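Gorngate site, upper break room. Monthly walk-through, June. Inspected by Setareh Tehrani, reviewed by Spyros Softić. Form 3248, sheet 2.

Ratings: **OK** = no action. **C** = comment only. **R** = repair or replace before the next walk-through. **X** = take out of use now.

## A. Floor and access

- [x] Door opens fully and closes on its own. **OK**
- [x] Walkway from door to sink clear. **OK**
- [ ] Floor mat lies flat. **R**. The corner nearest the sink has curled again. Tape was applied in the spring and has let go. Replace the mat; do not tape a second time.
- [x] Exit sign lit. **OK**
- [x] Extinguisher on bracket, pin and seal in place, gauge in green. **OK**. Tag number 809 matches the register.

## B. Electrical

- [x] Kettle cord and plug. **OK**
- [ ] Microwave. **C**. Door latch closes but needs a firm push. No gap at the seal. Check again next month.
- [x] Outlets near the sink trip on test and reset. **OK**
- [ ] Extension cords. **X**. One cord was running behind the refrigerator to a desk fan. Cord removed and handed to the Pravard office. The fan can be plugged into the wall outlet on the window side.
- [x] Refrigerator at or below 40 °F. **OK**. Thermometer is on the middle shelf. Leave it there.

## C. Tables

- [x] Legs tight, no rocking. **OK**
- [x] Edges free of chips and splinters. **OK**
- [ ] Surface finish. **C**. The matte top hides dried spills well, particularly milk and clear drinks. Visual check alone is not sufficient. Run a dry palm across the top after wiping; any drag means it needs a second wipe.
- [x] Lighting adequate over the table. **OK**. Diffuse, no glare at seated height.

## D. Tableware

Check each piece in the hand, under the table light. Look for chips at the rim first, then cracks running down from the rim, then wear on the base. A piece with any chip a fingernail can catch on is rated X. Stains alone are rated C.

Plates should be set down with clear space on all sides and away from the table edge. A light blue plate shows up well against the gray-brown top and is easy to inspect for residue inside the raised ring, where food tends to collect. The dark cups are harder. Residue at the bottom of a near-black interior is difficult to see from above, so tilt the cup toward the light and turn it once all the way around.

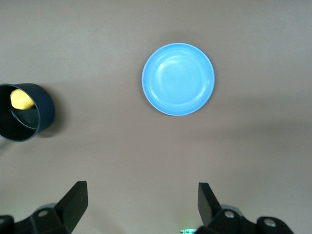

Cups are to be stood upright when in use and stored upside down on the rack. A cup on its side on a table can roll, and the walk-through treats it as a loose item whether or not there is anything in it. Stand it up, note it under this section, and continue.

- [x] Plate rims. **OK**
- [ ] Cup rims. **R**. One white cup from the rack has a hairline crack next to the handle. It does not leak at present. Replace from the Clodo stock box.
- [ ] Cups stored correctly. **C**. One dark cup found lying on its side on the table. Repeat of last month's comment.
- [x] Drying rack stable, feet in place. **OK**
- [ ] Knife drawer. **R**. Two blade guards missing. Order with the next supply request.

## E. Sink and cleaning supplies

- [x] Hot water reaches temperature at the tap. **OK**
- [x] Drain runs freely. **OK**
- [ ] Spray bottles labeled. **R**. One bottle has a label that can no longer be read. Contents discarded, bottle rinsed and set aside for a new label.
- [x] Cleaning products stored below counter height, apart from food. **OK**
- [ ] Sponges. **C**. Replace every Friday. The one in use was well past that.
- [ ] Paper towels. **C**. Almost 100 sheets left on the last roll. The refill box from Yeh was not in the cupboard.

## F. Open items carried forward

| Item | Section | Rating | Assigned |
|---|---|---|---|
| Replace floor mat | A | R | Softić |
| Recheck microwave latch | B | C | Tehrani |
| Replace cracked cup | D | R | Tehrani |
| Order blade guards | D | R | Softić |
| Relabel spray bottle | E | R | Tehrani |

**Reviewer's comments (S. Softić):** Agree with all ratings except the microwave, which I would move to R if the latch is any stiffer next month. On the cups, a C in two consecutive months goes up to R under our own rules. Please change the sheet. Suggest a small sign at the rack and a second row of pegs, as the present row is full by mid-morning and people leave cups wherever there is space.

**Inspector's reply (S. Tehrani):** Cup storage changed to R and added to the list for the next sheet. Pegs requested. Mat size measured and passed to the office with the order.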